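Chapter 5
Lending a Robot Your Hands

I learned to fold a dish towel when I was a kid, and I couldn't tell you how I do it. I can do it for you, though, as many times as you like. That gap between doing and telling is what this whole chapter is about, and it's why I put off writing it until I had spent a good long June with my hands full of plastic.

Up to now we've been programming robots the respectable way. You wrote down poses, you checked them, you fixed the one where the arm went through the table (everybody has one of those, and mine is still in the Chapter 2 files if you want a laugh). For a job like moving a block from one square to another, that works fine. Try it with a towel and you'll be at your desk until the semester ends. I counted the poses in my own best attempt, and I quit at 65 with one corner folded over!

So let's show the robot what we want. There are three ways of doing that in this book, and they differ mostly in where your hands are.

In the first, your hands are on the robot. You switch the arm into its soft mode, grab it by the wrist and drag it through the job while the joints record themselves. People call this kinesthetic teaching. It's lovely for wiping a board and miserable for anything with two arms, unless you have more elbows than I do.

In the second, your hands are on a controller and the robot copies you from across the room, or across the country. That's teleoperation. You see what the robot sees, and you get used to the delay, or you don't. Our lab's first setup was a pair of leader arms running on Tisine, the same software you installed in Chapter 3, and I still reach for it when the job involves something I'd like to keep my fingers away from.

In the third, there's no arm at all while you're recording. You hold the grippers yourself, one in each hand, and do the task with them as if they were your own slightly clumsy fingers. The robot gets the recording later. This is the one we'll spend most of our time on, because you can learn it in an afternoon and you can do it standing up.

What makes it work is knowing where each gripper is at every moment. A printed square marker is handy for that: the pattern is easy for a camera to pick out, and from the shape of the square in the picture we can work out how far away it is and which way it's turned. Put the markers on the faces of a cube and you can twist your wrist quite a lot before the last good face goes out of sight. Keep the cubes in mind when we get to the math in section 5.2.

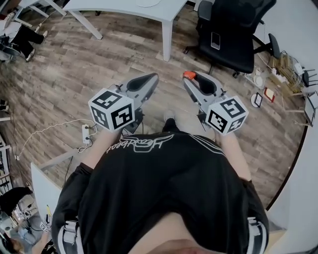
5.1 Before You Record Anything

Pick a small task. I mean really small: put a cup on a saucer, close a box lid. My students on the Timmermans project always want to start with making breakfast, and I always let them try it once.

Then do the task bare-handed and slowly, and watch yourself. Which hand goes first? Does the other one hold something still, or is it just hanging around? Now pick up the grippers and do it again. You'll notice your bare-handed plan doesn't survive very well. Two stiff fingers can't roll a pen or peel up a thin edge, and if you find yourself sneaking in a thumb to help, stop and start over. The robot won't have your thumb.

Plan on 12 practice runs before you keep one. When you do start keeping them, vary things a little on purpose. Move the cup. Turn the saucer. Come in from the other side. A set of 22 recordings that all look alike taught my first model exactly one cup position, and it would go there with total confidence whether the cup did or not.

Last thing before we get into the details: keep the bad runs in a separate folder, and write down what went wrong while you still remember. We'll want them in section 5.4.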